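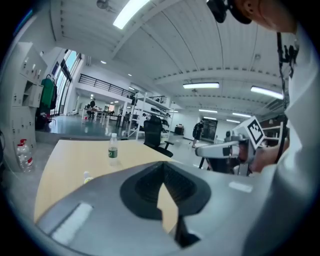 Hard water and drip coffee, what are you all using?

ibsa_asfaw
Moved to Metdale in August and my coffee fell apart. Same beans, same grinder, same recipe (15 grams, medium grind, water just off the boil) and every cup tastes flat and a little like chalk. I finally dipped a test strip in the tap water and it came back at 373 ppm hardness. I didn't even know it went that high! My old place was soft enough that I never thought about water once.

So I've started down the rabbit hole and I am having a great time. What do people with hard tap water brew with? Bottled, filtered, homemade? Tell me everything.

zoi_g
Oh you are in for some fun. Water was the biggest jump I ever made, bigger than the grinder, and I love my grinder. Start with distilled and add minerals back. I make two concentrates, one with Epsom salt and one with baking soda, and add a little of each to a jug. The first cup I made that way was a washed Ethiopian I'd written off as boring, and suddenly there was peach all over the place – I made my sister taste it twice.

lambros_v
Respectfully, that's a lot of work for a weekday mug. Buy a cheap low-mineral spring water and get on with your life. I go through five or six bottles a week and the kettle hasn't scaled up since.

zoi_g
It takes me ten minutes a month, Lambros! And all those bottles have to be carried up the stairs and thrown out again.

lambros_v
I live on the ground floor :)

stavros_p
Pitcher filter person checking in. I run a Tivell and it takes the chalky edge off, but at 373 I think you'd burn through cartridges. Mine is rated for two months and I was swapping at five weeks when I lived on the Cledel side of town. You can taste when it quits. The coffee goes dull again and the kettle gets that white skin on the bottom.

Another route is cutting your tap water with distilled. Try one part tap to five parts distilled and work from there. Costs very little and you still get some minerals for the coffee to work with.

ibsa_asfaw
Okay, tried the one to five mix this morning and wow. It's sweet again! I had a second cup just to be sure and now I'm typing very fast.

Zoi, can you post your amounts? I have Epsom salt in the bathroom cabinet but it's lavender scented, so I guess that's out.

zoi_g
Please do not brew the lavender one. Get the plain unscented kind and check that the label says it's okay to take by mouth. I'll dig out my notebook tonight and put the amounts up.

thanasis_papadakis
I'm going to be the grump here. I've lived in Metdale for years and I brew with straight tap. Darker roasts hold up fine in it. The Xenos house blend tastes round and chocolatey, and when I made it with bottled water at my daughter's place it was sharp and sour. Water matters, sure, but match the bean to the water you've got.

stavros_p
That's fair for dark roasts. Ibsa, what are you drinking?

ibsa_asfaw
Light roasts, nearly always. But I'm curious now, so I'll grab a bag of the Xenos and brew it both ways, tap and mix, side by side.

thanasis_papadakis
Grind it a touch coarser than you think. And descale your kettle first.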